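Westine Mock Council Kit, classroom edition

We used the Westine kit with a fifth grade class at Ellis in December, over 4 class periods. It is meant to show students how a town council hears a proposal, argues over it and votes.

The box holds role cards, a rule booklet, a set of ballots and a sample budget for a made-up town called Wallska. Students get 2000 tokens to divide between roads, parks, the library and trash pickup. The budget round was the best part. The parks group and the roads group argued for most of a period and then traded votes.

The rule booklet is weaker. It explains motions and amendments on the same page, and our students mixed them up until I wrote the steps on the board. The ballots are thin and there are only 50, so we ran out in the second round and cut up notebook paper.

I had used the Vumex version before. It has better cards, but the debate rounds are too long for this age. 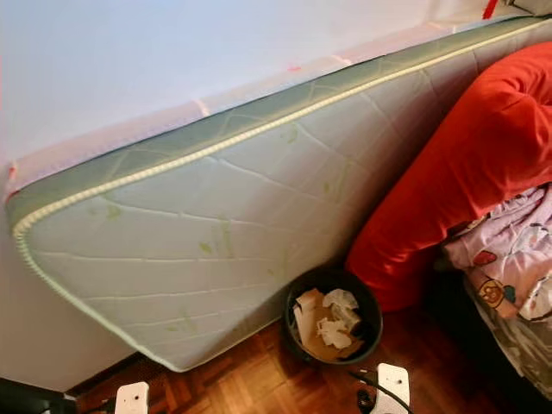

Mattress against the wall, with a wastebasket in front.

Setup takes about 2 minutes once the cards are sorted. The mayor card needs a confident reader. I would buy the kit again for grades five and six, and I would photocopy the ballots before the first class.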